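The stone above Brandudberg
8/13/26

The quarry is reached by a road that has only one lane for the last part, and when I arrived the owner was waiting for me at the gate because he was afraid I would meet a lorry. He has worked here from the age of sixteen. His father had the place before him, and before that it belonged to a firm called Cortés, whose name can still be read on the old weighing house.

I wanted to talk with him about marble, and why people still buy it when there are so many cheaper things to put on a wall. He laughed at the question and offered me coffee first.

"People think we sell a colour," he said. "They come with a small piece of paper from a magazine and they say, I want this. I must explain to them that the mountain has not read the magazine."

The dark stone is what the quarry is known for. It comes from the upper level, which the workers call Davar, a word from the local dialect that he could not translate for me in a satisfying way. The lower level gives a grey stone, more even, which is easier to sell and which he finds a little boring. "The grey one pays the wages," he said. "The dark one is the reason I get up."

I asked him how a block is chosen. He told me that he looks at it three times, in the morning, in the evening and after rain. A vein that seems thin in strong sun can become very present when the light is low. For this reason he does not like to sell from a photograph, although most customers now ask for it.
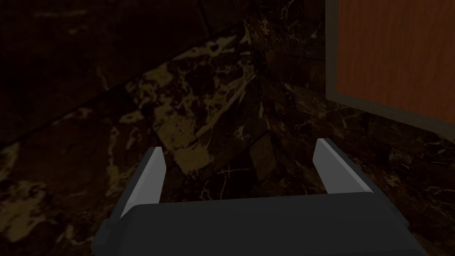 "A dark stone needs a patient person," he continued. "In a small bathroom with one lamp it can be very beautiful or it can be like a cave. I always ask where the window is. Sometimes they do not know, and then I ask them to go home and look."

Last October he lost a large order for a hotel. The architect wanted 230 slabs with the same pattern, and the owner refused to promise it. The hotel took a printed ceramic tile instead. I expected him to be bitter about this, but he said the tile was good and that he had the same one in his own laundry room. "It is practical. I put the washing machine on it and I don't think about it any more."

The transport is what worries him now. The stone goes down the valley to the Toltell cutting works, where they have a saw which can take the largest blocks. If Toltell closes, the next works is 561 kilometres away, and the cost of such a journey would be more than many of his blocks are worth. He has spoken about it with the other quarries, of which there are not many left.

He employs 12 people. The youngest is nineteen and came, to his surprise, from the city. "She hears a crack before I hear it," he said. "You knock on the block and the sound is not clean. I needed ten years for that."

Before I left I asked what he has in his own kitchen. It is the grey stone, with a lemon stain near the sink which is older than his children. His wife wanted to polish it away and he has always found some excuse. He showed me the dark offcuts behind the office, which local people may take for a small sum in the coffee tin, and I chose one for my desk. It was much heavier than I thought, and he carried it to the car for me.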